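Report on the Visit to the Fülöp Textile Conservation Workshop
Condow Regional Museum Service, Collections Department
2021-09-19

Two members of the Collections Department attended the open day held by the Fülöp workshop. The purpose of the visit was to review current practice in the storage and handling of household linens, and to decide whether the workshop should be approached for assistance with the Zavon bequest, which has been in temporary storage since April.

The day was open to the public in the morning and to museum staff in the afternoon. Registration was handled at the street entrance, where each visitor received a plan of the building and a time for the guided tour. Groups were limited to 16 people. Our own group was led by Viktória Takács, head of the workshop, who began with a short history of the premises. The building was put up as a mill store, and the thick walls on the north side keep the temperature steady through most of the year. The workshop moved in after a long repair of the roof, and the upper floor is still closed to visitors.

The first part of the tour dealt with intake. Every item that enters the building is logged, bagged and kept apart until it has been checked for moth and mold. The isolation room has its own door to the yard, so that untreated material does not pass through the main corridor. Staff change their coats on leaving it. The paper log is kept alongside the computer record, and the two are compared at the end of each week.

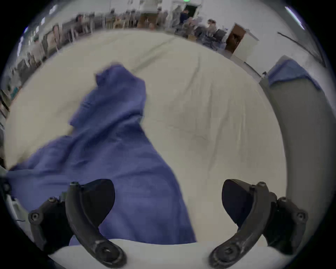 From intake the group moved on to the wet cleaning room. The main tank can take a piece up to 500 centimeters long, and a second, smaller tank is used for samples and trims. Water is softened and filtered on site. Ms. Takács stated that fewer pieces are washed now than in former years. Dyes are tested thread by thread, and if any color moves, the piece is surface cleaned with low suction through a screen. Our representatives asked about the treatment of iron stains, a recurring problem in the Zavon material, and were told that the workshop prefers to leave such stains alone unless the fiber around them is breaking down.

The storage floor was of greatest interest to this department. It holds 286 rolled textiles on racks, together with flat items in shallow drawers. Rolling is done on tubes wrapped in a barrier film, with the pile or embroidered side facing out. Labels are sewn to a cotton tie and never to the object. The racks were supplied by Gotix and are fixed to the floor only, which leaves a gap for air along the outer wall. We noted that the aisles are wide enough for two people to carry a long roll between them without turning it – a point on which our own store falls short. 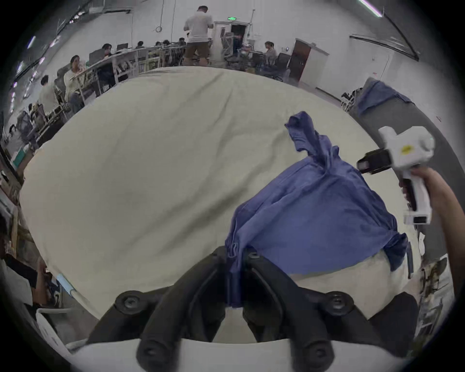

The afternoon session was a talk on folding and creasing, given by Ngọc Lã, textile conservator. Her main argument was that a crease is a form of damage and should be recorded as such. A fold that stays in one place for years weakens the fibers along a single line, and light and dust then do further harm at the same point. Plain household cloth suffers most, as it is seldom given the padding that would be used for a costume. When a blue cloth lies bunched on an off-white sheet, with one corner twisted up into a peak, the sharpest bends are the ones to look for first, and the sheet below, with its own shallow creases, deserves the same attention. She advised that folds be padded with rolls of acid-free tissue and that their position be changed at every inspection.

Questions followed. A visitor from a parish archive asked about the cost of tissue and was advised to buy in packs of 100 sheets, shared between neighboring institutions. Another asked whether old pillowcases might serve as dust covers. They may, if they have been washed several times without softener.

The following actions were agreed on our return. The department will write to Ms. Takács to request a condition survey of the Zavon linens. Sewn labels will be adopted for all new rolled items, and existing adhesive labels will be replaced as pieces come up for inspection. The width of the aisles in the east store will be measured before any further racks are ordered.

Copies of the workshop's intake form and tissue guide are held in the department office and may be borrowed on request.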